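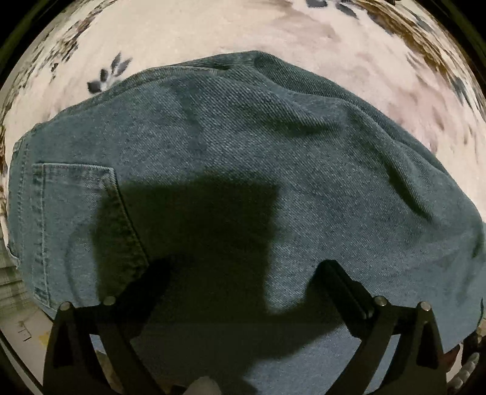

4. Setting up sign-in codes

Your Prekemen gateway will not let anyone near the control network on a password alone, however proud they are of it. Each operator needs a code device before the first remote session.

4.1 Log in to the admin page from a computer on the local network. The remote page has no enrolment button, so please stop looking for it.

4.2 Open Operators, choose a name and select Add device.

4.3 Scan the square code with the operator's phone. It expires after 80 seconds – have the phone unlocked first.

4.4 Type in the code shown on the phone. After 3 wrong tries the account locks and a supervisor must reset it.

4.5 Print the recovery sheet and put it in a locked cabinet. The underside of the keyboard is not a locked cabinet.

Note: A gateway holds up to 32 operators. Shared accounts such as "nightshift" count as one and will be refused anyway.

CAUTION: Do not turn off local sign-in until at least two supervisors have enrolled. If the only one is on holidays, so is your access to the pumps' settings.

4.6 Sign out, then sign back in with the new code. The status light beside the name changes from grey to green. If it stays grey, check the gateway's clock (section 7.2) before you phone us.

4.7 Repeat for each operator.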